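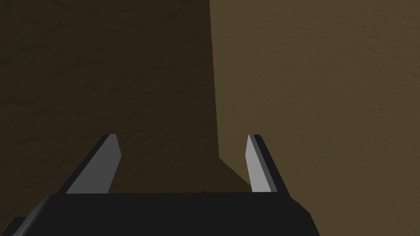

About Ospina Plaster and Lime

Ospina supplies and applies lime plaster, clay finish coats and repair mortars for residential and light commercial interiors. The company has two divisions. Materials handles blending, bagging and testing. Site Services handles surveys, application and repair work. Both report to Thandeka Msimang, who founded the company as a one-person repair business and still signs off on every mix specification.

What we make

The main product line is Lotis, a three-coat lime system for masonry and wood lath. It consists of a scratch coat, a brown coat and a finish coat, each sold dry in 50-pound bags. The sand in each coat is washed, dried and sieved before blending, and a grading sheet is available for any batch on request. The batch number is printed on the bottom seam of the bag.

Lendo is a one-coat clay finish for use over gypsum board or sound existing plaster. It is softer than lime and should not be used behind sinks, in showers or on exterior walls. Lendo comes in a fine and a coarse grade. The coarse grade hides more in the substrate but takes longer to trowel at inside corners, and applicators should allow for this when pricing small rooms.

Neither product contains acrylic binders. Pigments are mineral only, and the color range is limited as a result – we do not offer strong blues or any true red.
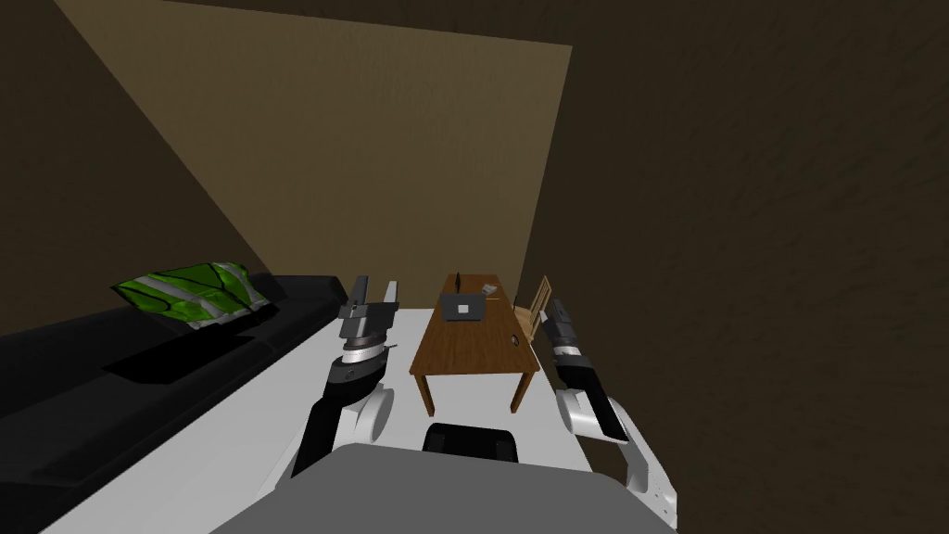 Site surveys are carried out before any quote for repair work. A surveyor taps the walls for hollow areas, takes moisture readings at the base and mid-height, and removes a small core where the existing plaster type is in doubt. Cores are kept for one year. The written report states which areas can be consolidated in place and which must come off. Customers may use the report to get prices from other contractors.

Testing

The Rudberg building houses the test room, the sample library and the training bay. Each batch is checked for water demand, set and shrinkage. Last year the room logged 1,873 batch tests. The sample library holds 1,674 cured panels, indexed by mix and finish, and can be viewed by appointment on any Thursday.

Training

The training bay runs a two-day course for plasterers who already work in gypsum and want to move to lime. Day one covers background preparation, suction control and the scratch coat. Day two covers finish coats on panels prepared in advance, since the curing time between coats is too long to fit the course. Trainees bring their own trowels. Hawks, mixers and respirators are supplied.

Ordering and contact

Bagged products are sold direct and through stocking dealers. Custom colors require a signed sample panel and are not returnable. For survey bookings, send a floor plan with ceiling heights, the year of construction if known, and a note of any past leaks.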